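Intro to Robotics, Unit 4 Handout: Finding and Grasping the Block
Instructor: Loretta Lindqvist
Lab support: Imani Wojcik

Last unit you got the arm to go where you told it. Now it has to decide for itself where to go, and this is my favorite part of the whole course! Your team will write the code that finds a block from the wrist view, lines up the fingers and closes on it. Start from the Sukent starter folder, and read the comments at the top of the grasp file before you change anything.
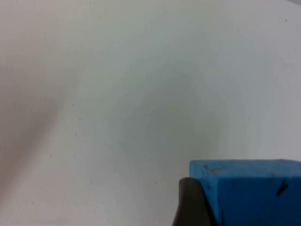
Color thresholding is where we begin. You pick a range of hues, keep the pixels inside it and throw out the rest. A bright blue block on a plain off-white surface is about as friendly as it gets, but look at the block closely: the top face is a lighter blue than the front, and there's a black streak across the front as well. Set your range too tight and you lose one face or punch a hole in your mask. Try closing the mask first (page 29 of the reader), then throw out any blob under 50 pixels so tiny dark specks don't count as objects.

A block that runs out of view is trickier. The center of the visible part isn't the center of the block, so check whether your blob touches the border, and if it does, move the arm and look again before you grasp.

For your write-up:
Mask before and after closing
Your hue range and how you chose it
Results of 30 grasp attempts, misses included

Teams that finish early can try the Quintanilla challenge, with two blocks and one bin. Ask Imani for the bin.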